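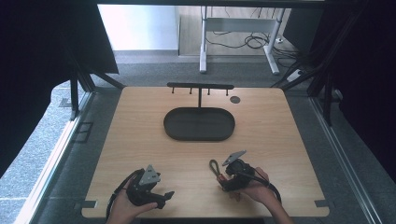
Kesemen Brings the Stavel Table and Guerra Mug Rack to Small Kitchens

Pale top, rounded corners and a place to hang four mugs: the Bravton furniture maker's new coffee corner goes on sale this fall

BRAVTON, 2021-08-30 – Kesemen today announced the Stavel, a light-topped table for kitchens, break rooms and studio apartments, along with two tabletop pieces that go with it: the Guerra mug rack and a low oval serving tray. All three can be ordered now from the Kesemen workshop store in Bravton, and online orders open in October.

The Stavel started as a table for one particular job, making coffee and tea in a room that has to do plenty of other things too. The workshop has been using early tables in its own break room since the spring, with mugs going on and off the rack all day long, and the people who build furniture there turned out to have a lot of opinions about where a mug should hang! Many of those opinions are in the finished design.

"We kept coming back to the same small habit," said Sebastião Peixoto, founder of Kesemen. "You walk in half awake, you reach for a mug, you put it down, you pour. I wanted a table where all of that happens within one arm's length, and where you can clear everything off in a minute when somebody needs to spread out a newspaper or cut some fabric."

A top you want to put your hand on

The Stavel's top is a pale honey color, with grain that runs mostly from side to side. The corners are rounded, a change that came early and stayed. Kitchens in small apartments often leave very little room between the table and the counter, and a rounded corner is much kinder to a hip than a sharp one. Parents who tried the table in July brought this up more than anything else.

The color took longer. The workshop tried three darker finishes before settling on the light one, and for a while the darkest of them was the favorite. It looked wonderful in the showroom and it showed every crumb at home. The pale top is easier to live with from day to day, and it brightens up a corner that doesn't get much sun.

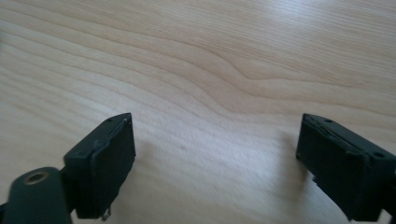

Grain was the other long conversation. A very even pattern can look a little flat across a whole tabletop, so Kesemen chose one with some movement in it, lines that bend and bunch together and then open out again. Rosângela Lopes, who led the design of the Stavel, spent several weeks laying sheets of grain next to each other on the workshop floor and asking everybody who walked past to point at one.

"People would say they liked them all, and then they'd go and stand by the same one," said Lopes. "It was the one with the swirl. I put it at the back of the stack, I turned it upside down, I hid it under a plain one for a day, and they still found it. So that's the top we made, and I'm so happy we did."

The finish wipes clean with a damp cloth and a little dish soap. Kesemen suggests drying the top afterward with a soft towel and keeping scouring pads away from it. Hot pans should go on a trivet. A mug of tea is fine.

The Guerra rack: four pegs and a small footprint

The Guerra is a black T-shaped rack with one upright post and a crossbar. Four pegs hang from the bar, two on either side of the post, so that the load can be kept balanced. The post is thin, and the rack leaves most of the table free for the kettle, the sugar and whatever else has landed there.

Lopes drew the first version with six pegs. It held more, and the mugs knocked against each other whenever one was lifted off. Four gave each mug enough air around it, and with the bar a little higher off the table, even the tall ones that never fit on the old rack in the workshop break room had somewhere to go.

Kesemen recommends hanging the first two mugs on opposite sides and filling in from there. Espresso cups with very small handles may not fit over the pegs, and the store keeps a rack on the counter so that customers can bring in a favorite cup and try it. Please do! The staff enjoys this part of the job, and several good mugs have been admired along the way.

The oval tray, offered in dark gray, is a shallow dish with a raised rim. It is meant to stay in front of the rack as a landing spot for spoons and tea bags, and it can go to the sofa with two cups and a plate of toast. It has no handles. The team tried a pair with cutouts at the ends and found that people picked it up by the rim anyway, so the cutouts were dropped and the rim got a bit more attention.

What July visitors said

Kesemen invited visitors to the workshop in July to sit down, hang up some mugs and fill in a short card on the way out. A total of 891 cards came back, and 782 of them said the visitor would keep the rack out on the table all the time. That was a surprise to the team, who had been planning a version that folded flat for storage. The folding rack has been put aside for now, and the time went into the standing one.

The cards were full of useful complaints as well. Several visitors wanted a tray large enough for a teapot and four cups, and a larger oval is being worked on. Others asked for a second rack color. A few asked for a bench, a shelf, a stool and a bread box, sometimes all on one card, and Lopes has pinned those above her desk.

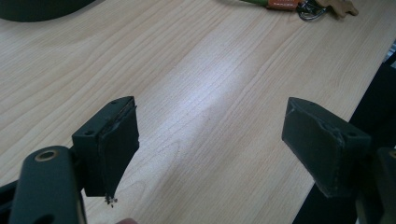
Visitors also liked how the top takes the light. Near a window, a soft bright band spreads over the grain and shifts as you walk around the table, and more than one card mentioned it without being asked. Kesemen has set up the store's display table by the front window so that shoppers can look at it in the morning and again in the late afternoon, if they have the patience for two trips.

"I had a man come back after lunch to see if it was the same table," said Peixoto. "He ordered one. He also asked if he could have the chair he'd been sitting in, and that one belongs to my mother."

Price and availability

The Guerra rack sells for $70. The tray is sold by itself or together with the rack, and the Stavel table is priced by size, with a full list at the store and by mail on request. Tables are made to order in the Bravton workshop. Delivery within Bravton includes carrying the table in, setting it level and taking the packing material away.

Customers who order a table before the end of October can add the rack and tray to the same delivery at no extra shipping cost. Replacement pegs will be stocked for as long as the rack is made, and any customer can pick up a set at the counter.

The store is open to visitors during regular workshop hours. Coffee is usually on.

About Kesemen

Kesemen designs and builds tables, racks and small household pieces in Bravton. The company was founded by Sebastião Peixoto, who began by repairing kitchen chairs and still does so when someone brings one in. Design is led by Rosângela Lopes. Kesemen sells through its own workshop store.

Press contact: Rosângela Lopes, Kesemen, Bravton. Sample racks and trays can be lent to editors for two weeks. Please tell us which mugs you plan to hang, and leave a little time for the return trip.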